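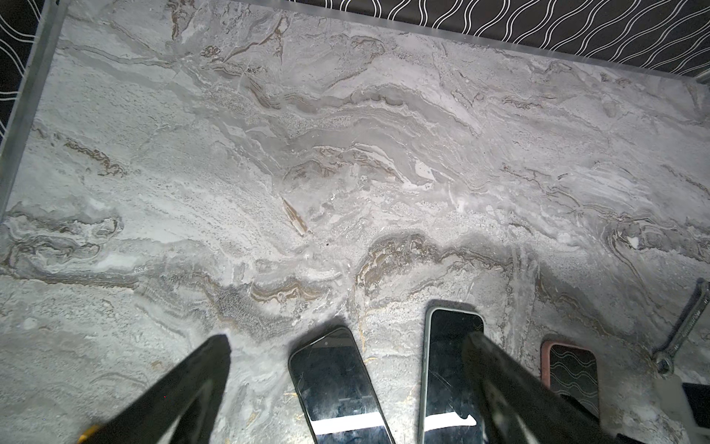 Chapter 3. Showing the Arm What You Want

Programming a pick by hand takes an afternoon. Showing it takes minutes - if the showing is any good. Two ways in this chapter: grab the arm and move it yourself, or drive it from a remote handle. Either way, judge the demo from the wrist view, not from your chair. Three phones face up on gray veined stone, two fingers open in a V, glare across the dark glass. The right finger already hides part of two phones. Could you pick the next move from that alone? If not, neither can the policy.

Bình Bạch's rule at the Stirklow lab: 20 clean demos before you train anyting. Messy ones go in a seperate folder. Don't delete them, we need them in section 3.

Before you start: Kallio handle charged, wrist camera on, speed limit set low. Read the safety page first. Then do Exercise 1, hand guiding only.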